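Workshop notebook, September 2024
Dust and heat in the Sendthorpe office machines

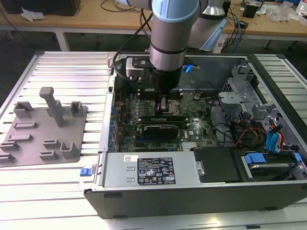 Dell tower on its side, cover off. CPU socket area and RAM at centre.

Started on the Sendthorpe machines. There are 14 in the batch, all from the front office, and the complaint on nearly every ticket is the same: fans loud by mid-morning, then the spreadsheet program slows to a crawl. Gerrit De Smet had a look at two of them in June and blamed the software update. I don't think that's it, or not all of it.

Procedure so far, same for each machine:
Label the tower and write the label in the book before opening anything.
Run it closed for 12 minutes under load and log the CPU temperature.
Power off, unplug, hold the power button in, cover off.
Blow out from the front intake toward the back, holding the fan blades still.
Cooler off, old paste off with isopropyl, new paste, cooler back on, screws in a cross pattern.
Same 12 minute run again with the cover on.

Used the Pranex paste on the first few because it was open. It's stiff and doesn't want to leave the syringe when the shop is cold. Warm the tube in your pocket first. The Claeys wipes are good on fresh residue but useless on the baked stuff, which needs a soak and a plastic scraper. Please don't use the metal one. Somebody has already put a scratch in a cooler base with it.

Towers that sat on the carpet are far worse than the ones on desks. The carpet ones had a grey felt across the whole intake, thick enough to peel away in one piece. Desk ones just had a light coat. Sem Coppens reckons the printer corner is the worst spot because of paper dust, and the labels bear him out so far.

One machine didn't improve after cleaning. Temperature climbed as fast as before. Took the cooler back off and the paste had only spread on one side, so a mounting post wasn't seated. Reseated it, ran again, fine. My fault, should have checked the posts before the cover went on.

Another wouldn't POST after reassembly. Pulled both RAM modules, cleaned the contacts, pushed them home until the clips clicked. Came up first try. Add "press down on RAM" to the sheet before the cover goes back.

Parts: Trorine quoted 300 for the replacement fans, delivery extra. Holding off on ordering. Only two fans have any bearing noise and I want to hear them again now that they're clean.

To do:
Colour tags for the carpet machines, so we can look at those first next time.
Ask Sendthorpe if the towers can go up on stands.
Refill the isopropyl, bottle is nearly out.
Gerrit to send me his June temperatures if he still has them.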